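2022年3月7日 月曜日 くもりのち晴れ

朝いちばんでパソコンを開いたら、Falora のメールマガジンの登録者数が777になっていた。777!思わず画面を保存した。スロットみたいな並びだからうれしいというのもあるけれど(いや、それもかなりある)、去年の11月に引き継いだころの、誰が読んでいるのかさっぱり見えなかったリストを思うと、よくここまで来たなあとしみじみしてしまった。すぐ Efua さんに送ったら、お祝いの絵文字がずらっと返ってきて、そのあとに「で、今週の件名は決まった?」と続いていた。はい、決まっていません。

というわけで今日は一日じゅう、件名のことを考えていた日だった。

Falora は切り花の定期便をやっている小さな会社で、私はメルマガと検索広告をまるごと任せてもらっている。検索のほうは、もう毎週の入札の調整が体にしみついているから、コーヒーを飲みながらでも進む。問題はメールで、こちらは楽しすぎて時間が溶ける。件名ひとつで開封の数字が変わる世界なんて、言葉が好きな人間にとっては遊園地みたいなものだと思う。

先週送った号は、件名を2種類用意して、リストを半分ずつに分けて試した。片方は「春の定期便、受付がはじまりました」。もう片方は「チューリップは、買ってからも背がのびます」。

私は最初から後者に賭けていた。賭けていたけれど、Senyo さん(Falora の代表の Senyo Asante さん)は前者派で、「お知らせはお知らせらしく書いたほうが、お客さんが迷わない」と言っていた。それもすごくよくわかるのだ。定期便を待っていた人にとっては、受付開始の一言がいちばんほしい情報なわけで、チューリップの背の話なんか後でいい。

それで、結果がおもしろかった!開封はチューリップのほうがはっきり上だった。ところが、申し込みページまで進んだ人は「受付がはじまりました」のほうが多い。朝、集計の画面を見ながら声が出た。開けてもらえる件名と、買う気の人に届く件名は別々にあるんだ、と頭ではずっと知っていたつもりだったのに、自分の書いた二本できれいに分かれると感動が違う。

ただ、リストの大きさを考えると、これで何かが証明されたと言うのは気が早い。半分に分けたら片側はさらに少なくなるし、申し込みの数の差なんて、数人がたまたま昼休みに暇だったかどうかでひっくり返る。だから報告書には「傾向として」と書いた。書いたけど、心の中ではもう次の実験の設計がはじまっている。次は曜日をそろえて、本文の出だしも変えずに、件名だけを動かす。先週は本文の一行目まで変えてしまったのがよくなかった。変えたくなるんだよなあ、件名がチューリップなら出だしもチューリップで受けたくなるから。

Senyo さんに電話で伝えたら、「じゃあ引き分けだ」と笑っていた。引き分けにしては二人とも機嫌がよかった。そのあと、申し込んだ人がどの花を選んだかを見たいという話になって、それは注文管理のほうにしか残っていないので、あちらで出してもらうことにした。チューリップの件名から来た人がチューリップを選んでいたら、私はたぶん一週間くらい機嫌がいいと思う。

午前の残りは、配信停止のページの文章を直していた。地味な作業だと思われがちだけれど、私はあのページがとても好きだ。去っていく人に最後に見せる文章なのに、たいていの会社は初期設定のまま放ってある。前のは「配信停止の手続きが完了いたしました。再度ご登録をご希望の場合は下記よりお手続きください」で、まちがってはいないけれど、花屋の言葉ではない。何度か書きなおして、「これまで読んでくださって、ありがとうございました。また花がほしくなった日に、お店でお会いできたらうれしいです」に落ち着いた。もっと短くしてもいいかもしれない。「お店で」がいらない気もする。明日の朝もう一回読む。

それから、止めるほかに「月に一度だけ受け取る」を選べるようにする案も出した。これは Efua さんの発案で、本当にいい。毎週はしんどいけれど縁は切りたくない、という人は絶対にいる。私自身が、よそのメルマガに対してそうだもの。使っている Lemell の配信ツールだと、グループを分けてタグを付ければできるはずで、夕方に試しに自分のアドレスを登録してみたら、ちゃんと月一のグループに入った。よしよし。ついでに自分を配信停止にして、新しい文面が出るところまで確認した。自分の書いた別れの挨拶を自分で受け取るのは、なかなか妙な気分だった。

お昼は、昨日の残りの豆のスープに、冷凍していたごはんを入れて雑炊みたいにした。チーズをのせたら大正解。窓の外がずっと灰色だったのに、食べ終わるころに急に光が差してきて、つられて少し歩きに出た。角の家の沈丁花がもう匂っていた。こういうのを来週の号の出だしにしたい、とすぐ考えてしまうのは職業病かな。でも、Falora の読者は花の匂いの話を喜んでくれる。前に、雨の日の百合の話を書いたときには、返信が3通も来た。メルマガに返信をくれる人がいるというのは、何度経験してもすごいことだと思う。広告の画面をどれだけ眺めていても、向こうから「うちの百合もそうでした」とは言ってこないのだから。

その3通は今でも専用のフォルダに入れてある。落ちこんだ日に読むためのフォルダだ。

午後は Grajales さんのところとの打ち合わせ。こちらは焙煎所で、今月から相談に乗りはじめたばかり。メルマガをやりたい、でも何を書けばいいかわからない、というところからのスタートで、こういう相談がいちばんわくわくする。まだ一通も送られていないメルマガには、悪い癖もついていないから。

画面の向こうの担当の方が、遠慮がちに「やっぱり毎回、割引を付けないと読んでもらえませんか」と聞いてこられたので、つい前のめりになってしまった。付けなくていいです!と、ちょっと声が大きかったかもしれない。割引がだめだと言いたいわけではなくて、最初の号から割引を付けると、読む人が「割引が来る場所」として覚えてしまう。そうすると割引のない週に開けてもらえなくなって、また割引を付けて、という具合に、だんだんやめられなくなる。Falora の前の担当の人がまさにそれで苦しんでいた跡が、過去の配信履歴にありありと残っている。毎週の件名に割引の文字が並んでいて、開封の数字は右にいくほど下がっていた。あれを引き継いだときの私の最初の仕事は、割引をやめる勇気を Senyo さんと一緒に持つことだった。

代わりに何を書くんですか、と聞かれたので、焙煎のときに何を見ているか、失敗した豆をどうしているか、店の人が朝に飲んでいるのはどれか、そういうことを教えてくださいとお願いした。そうしたら、「失敗した豆は店の消臭に使っています」とさらっとおっしゃるのだ。それです!それを一号目に書きましょう!とまた声が大きくなった。靴箱に入れるとよく効くらしい。うちでもやりたい。

登録の案内をどこに置くかも相談した。サイトの上からかぶさってくる小窓は、私はできれば使いたくない。数字が伸びるのは知っている。でも、豆を選んでいる途中で視界をふさがれるのは、店で商品を見ているときに目の前に紙を出されるのと同じだと思う。なので、注文が終わったあとの画面と、豆の袋に入れる小さなカードの両方でやってみることになった。カードの文字は20字以内にしたい。長いと読まないし、短いほうが袋の中でかわいい。今のところの候補は「焙煎の裏話、毎月お送りしています」。指を折って数えたら、ちゃんと収まっていた。候補としては悪くないけれど、「裏話」という言葉がちょっとありふれている気もする。寝かせる。

配信の頻度は月一回から。担当の方は毎週のつもりでいたみたいで、少しほっとした顔をされていた。毎週出そうとして途中でしぼんでしまうより、月に一度をきちんと続けるほうが、書く人も読む人も楽だと思う。書くことがあふれてきたら、そのとき増やせばいい。

打ち合わせのあと、勢いのまま一号目の骨組みを書いてしまった。頼まれていないのに。出だしは焙煎所の朝の音からはじめて、失敗した豆の話につないで、最後に今月の豆を一種類だけ紹介する。一種類だけ、というのがこだわりで、全部並べたくなる気持ちをぐっとおさえてもらう。選ぶ楽しさはサイトでやればいいのだ。骨組みを送るのは明日にする。夜中の勢いで送った原稿は、だいたい朝になって読みかえすと感嘆符が多い(この日記も多い)。

夕方、Efua さんと週はじめの電話。Efua Appiah さんとは、前の職場で席が隣だったときからの付き合いで、今は Hosmont というもっと大きな代理店にいる。お互いの顧客の話は細かいところまではできないけれど、考え方の話ならいくらでもできて、これがもう、楽しくて仕方がない。

今日の議題は「開封率を信じていいのか問題」。去年の秋に、ある種のメールソフトが、読む人が開く前に画像を先に読みこむようになって、開いていないのに開いたことになってしまう場合が出てきた。Efua さんのところでは、もう報告書の一番上に開封率を置くのをやめたらしい。代わりに、リンクを押した人と、返信の数と、配信停止の数を並べているそうで、うーん、なるほど。返信の数を入れているのがいい。返信なんて少なすぎて統計にはならないと言われそうだけれど、少ないからこそ一通ずつ読める。

となると、朝に私が大喜びしたチューリップの勝利も、どこまで信じていいかあやしくなってくる。二手に分けたどちらにも同じように混ざっているはずだから比べる分には大丈夫、と言いかけて、いや、この大きさのリストだと偏ることもあるか、と二人でうなって、結局「次は返信したくなる件名で競おう」というところに着地した。返信したくなる件名!考えたこともなかった。問いかけにすればいいのかというと、それだとわざとらしい。「うちの玄関、いまはミモザです」みたいに、こちらの近況をぽんと置いておくほうが、じゃあうちはね、と言いたくなるんじゃないかしら。

Efua さんは「それ、私なら返す」と即答してくれた。この人の即答ほど力になるものはない。

電話を切ってから、ノートに件名の候補を書きだした。

うちの玄関、いまはミモザです
花びんの水、さぼってしまった日のこと
沈丁花が匂う道を通りました
もらってうれしかった花をおぼえていますか
つぼみで届くのには、わけがあります

最後のは読んでほしい気持ちが前に出すぎている。四つ目は問いかけだからさっき却下したばかりなのに、また書いている。でも捨てるのは惜しい。本文のほうで使えるかもしれない。今週はミモザと沈丁花の二本で競わせることにして、Senyo さんに送ったら、「どちらも受付のことが書いてないね」と返事が来た。そうなんです。そこは本文の一行目にちゃんと入れます、と返した。先週の結果を見れば Senyo さんの心配はもっともだし、ここで意地を張るより、お知らせだけの短いメールを別の日に送るほうがいいのかもしれない。待っている人には待っている知らせを、読みものが好きな人には読みものを。月一のグループを作る話とも、うまくつながりそうな気がする。

あ、グループ分けをするなら登録フォームにも選択肢を付けないといけないのか。項目が増えると登録が減るんだよなあ。最初はメールアドレスだけにして、登録後の最初のメールで選んでもらうのがいいかもしれない。明日 Lemell の説明を読みなおすこと。歓迎のメールもずっと直したいと思っていたから、ちょうどいい。あれは登録した直後の、いちばんこちらに興味を持ってくれている瞬間に届くのに、今のは「ご登録ありがとうございます」だけで終わっている。もったいない!花の水切りの仕方をひとつ添えるだけで、ずいぶん違うと思う。届いたその日に役に立つことを書きたい。

夜はうどん。ねぎをたくさん入れた。食べながら、よその会社の歓迎メールを受信箱から掘りおこして片っぱしから読んだ。文房具の店のがとてもよかった。店主の名前で、宛名の次の行からいきなり今日仕入れた紙の話がはじまる。自己紹介も挨拶もないのに、店の感じがすっかり伝わってくる。こういうのを見ると、くやしいより先にうれしくなる。丸ごと書きうつして、どの文で何を伝えているのか線を引いてみたら、お願いごとがどこにもなかった。買ってとも、フォローしてとも書いていない。私の下書きには、お願いがいくつもあった。消した。

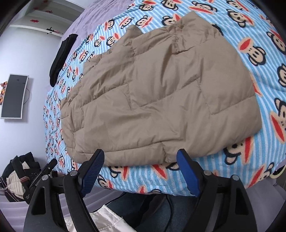
消したら本文がずいぶん短くなって、かえって水切りの話がよく見えるようになった。茎は水の中で斜めに切る、というところを一行目に持ってきて、受付のご案内は最後に小さく置く。明日の午前中にもう一度声に出して読んで、よければそのまま Senyo さんに見てもらおう。Grajales さんの骨組みを送るのも忘れずに。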